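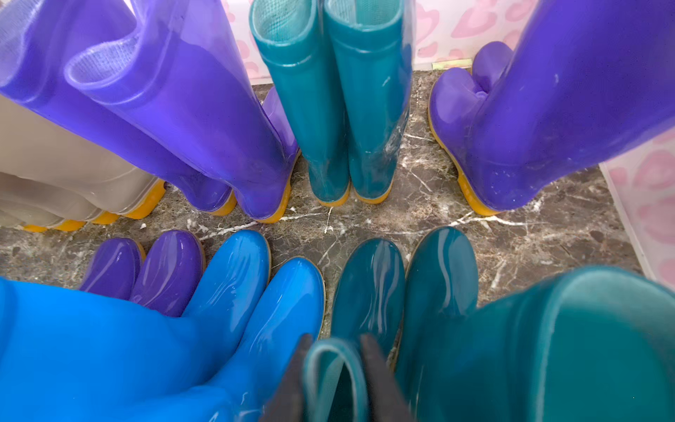 文・Plokirier設備計画室　5月

当室では、履物仕分け工程への双腕設備導入を検討するにあたり、Drorbergにあるエクウェメ(Ekwueme)社の実演施設を見学した。本稿は、次年度の予算要求に先立ち、見学の内容と費用面の所見を関係部署に報告するものである。

当日は午前に設備の概要説明、午後に実機の見学と見積条件の協議が行われた。対象品はゴム製の長靴である。当社の返品仕分けにおいて長靴は形状が定まりにくく、箱物を前提とした従来の設備では扱いが難しい品目とされてきた。樹脂の光沢が強い品が多いことも、認識装置の選定上の課題である。見学先では紫、青緑、青、ベージュといった色の異なる品を同じ作業面に置き、2本の腕で扱う構成を採っていた。

設備本体はアルミフレームの架台と作業面、壁面パネル、アーム2台から成る。先方の説明によれば、架台とパネルは標準品の組み合わせであり、設置後の寸法変更にも対応できる。当社の仕分け場は柱間が狭く、この点は評価できる。一方、アームに沿うケーブルは外側へ大きく弧を描いており、据付面積の算定では可動範囲に加えてケーブルの逃げを見込む必要がある。
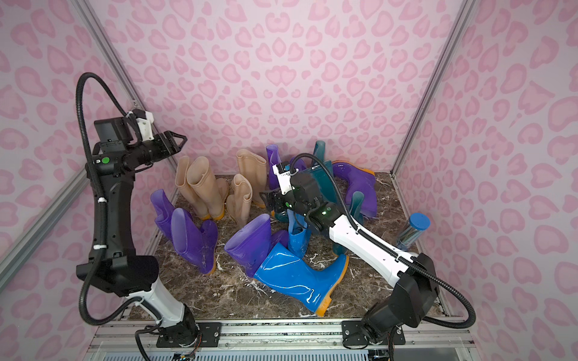 問　アームを1台のみ購入し、後年度に2台目を追加することは可能か。
答　可能である。ただし制御盤と架台は当初から2台分の仕様で発注することが条件となり、初年度の支出は単純な半額にはならない。

見積の前提についても協議した。エクウェメ社の提示額は1セル当たり1465万円で、据付と初期調整を含む。把持部の交換部品および保守契約は別建てである。納期は発注後6か月とされ、年度内の検収を求める場合、遅くとも上期の早い段階で契約を締結しなければならない。

比較対象として、フリクモント(Flikmont)社からも同等構成の見積を取得中である。同社は賃貸借方式を主としており、初期費用は抑えられるものの、契約期間中の仕様変更に制限がある。対象品の入れ替わりが多い当社の現場では、この制限が運用上の負担となるおそれがある。両社の条件は、保守費を含む総額で比較する必要がある。

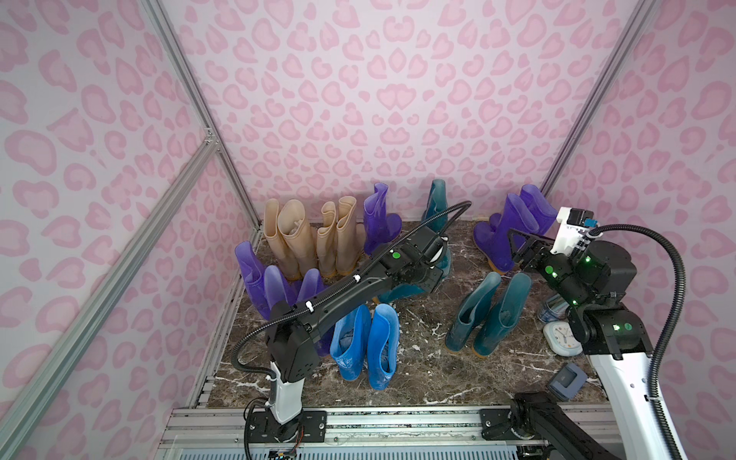
予算要求書には、本体価格のほか、床面の補強、電源の増設、作業者の教育に要する費用を個別に計上する。特に電源工事は建屋側の予算区分に属するため、施設部門との事前調整を要する。把持部の交換周期は先方に実績値の提出を依頼しており、回答を得た段階で保守費の試算を改める。

なお、見学に際しては当社の返品サンプルの持ち込みについても申し入れ、先方の了承を得た。次回は当社品による試験を実施し、その結果を添えて稟議に付す予定である。試験に係る輸送費は当室の経費で負担する。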